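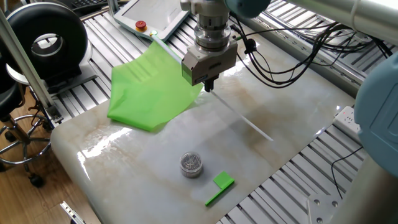
Session 4: Where the cabins go when a line orders new ships

Okay, picking up where we stopped last time. I'd got as far as the order book and then we ran out of clock, so I'm going to assume you've read the Evport case and skip the part about shipyards.

Evport, you'll remember, is the mid-sized line in the case. It has one big ship coming into service in September with 973 cabins, and it has to decide where that ship sails for its first season. I love this case (I've taught it more often than I care to admit) because everybody walks in wanting to talk about water slides and we end up talking about berths.

Berths and lower berths

Capacity in this business is quoted in lower berths, two to a cabin. So 973 cabins gives you 1,946 lower berths. Kids in the pull-down bunks don't count toward that figure, and that's how a line can report occupancy above 100 percent with a straight face. Please don't write in your paper that the ship was overbooked! I get that one every year.

Now multiply by the nights the ship is in service and you have your available berth nights. Dry dock nights come out. So do the nights lost to a christening party, if there's no paying guest on board.

Home port

The case gives you two choices, Marchetti and Pornside. Marchetti is the warm one with the airport close by, and the terminal there can turn a ship around in a day. Pornside is cheaper and has a loyal drive-to crowd, but the channel is shallow and the pilots won't take a ship that size in when the wind gets up. Look at the table on page 39 of the case before you fall in love with the lower port fees. I'd also read the footnote on fuel, it matters more than it looks.

One thing students miss: the older ship already at Marchetti doesn't vanish. If the new one goes there, the old one has to move or the two of them fight over the same guests, and you'll see it in the fares. Roscoe Calloway's reading (page 46 of the packet) walks through how a line shuffles older ships down to secondary ports. He's a bit dry but stick with it.

Booking curve

We'll do this properly next session. For now, just know that a new ship tends to book early and at a higher fare, then settle down in its second year. Your spreadsheet should have a separate column for each. Kandard is the booking system in the case and its export puts cancellations in as negative numbers, so check your signs.

For next time

Finish the berth night calculation for both ports. Write one page on which port you'd pick and where you'd send the older ship. Papers are due Sunday, June 7, 2026, by midnight, uploaded to the course page and not emailed to me please.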